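Amândio Meireles answers the phone with a mouth full of toast and apologizes twice before we've started. He has been up since five, he explains, going through folding clips from the day before, and breakfast had slipped a good way down the list. He runs data gathering at Stuven, a small company that wants to teach machines to do laundry, or at least the part of laundry that comes after the dryer, and he is very happy to talk about it for as long as anyone will let him. (I let him for most of a morning.)

Meireles came to the work sideways. He spent years as a tailor's assistant and then taught evening classes in pattern cutting, and when Stuven was looking for someone who understood how cloth behaves, a former student passed his name along. "I thought they wanted me to sew something," he says. "I brought my own scissors to the interview! They were very polite about the scissors."

What they wanted was someone who could show other people how to handle a garment slowly and clearly, with a gripper in each hand, so that every fold could be recorded and later studied by the learning system, which the team calls Nudel. The recordings are made in people's homes, by people who live in them, and Meireles visits each new household himself before the first session.

"A studio is a lovely thing, and we had one," he says. "White table, good lamps, everything at the right height. Nudel learned to fold beautifully on a white table. Then we gave it a bed with a flowered quilt and it tried to fold the quilt." 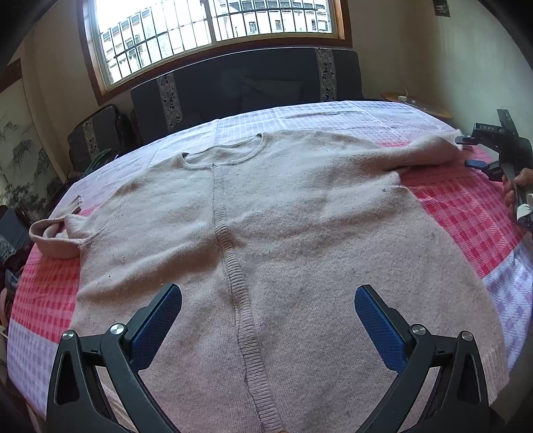
Sweaters are the garment he talks about most, and he talks about them the way some people talk about difficult relatives. A T-shirt has the decency to stay where you put it, he says, but a knit stretches as you lift it and springs back when you let go, and no two of them do it by the same amount. He likes his folders to start with the piece spread flat, back up, and to take the sleeves one at a time. A pale pink knit on a checkered bedspread is very much his idea of a useful morning, with one sleeve folded back on itself and the cuff of the other up off the bed beside the second gripper. "Pink knit over pink gingham, now that's a proper question to ask a machine," he says. "Where does the sweater stop? You and I know right away. Nudel has to be shown, and shown again, and then shown on somebody else's bed."

The numbers are still modest by the standards of the field, and he is cheerful about that. The current collection holds 972 finished folds from 68 homes, and 229 of those are sweaters and cardigans. Another 564 clips are waiting to be checked, a job he shares with two colleagues and does mostly in the early hours, with the toast.

I ask what gets a clip thrown out, and he is quiet for a moment – the only time all morning. "Less than you'd think. When I started I threw out everything that wasn't neat. Somebody would drop a cuff and pick it up again, and I'd say no, once more please. The poor people! Then Nudel dropped a cuff and just stopped, because it had never seen anyone drop one." These days the fumbles stay in, so long as the garment ends up folded and both grippers can be followed from start to finish.

He does have rules. Folders are asked to leave the room the way they normally keep it, and to fold the way they normally fold, even when it pains him. "There is a man who rolls his sweaters like a sleeping bag. I was a tailor's assistant. I have to go and stand in the kitchen."

Stuven is now working with Akunell, which makes folding tables for hotel laundries, on a first trial planned for June. It will cover towels and pillowcases only. Meireles calls this sensible and sounds a little let down by it. He would have liked to send in a cardigan with buttons, he says, and he spends a good ten minutes telling me how he would have gone about it, beginning with the collar.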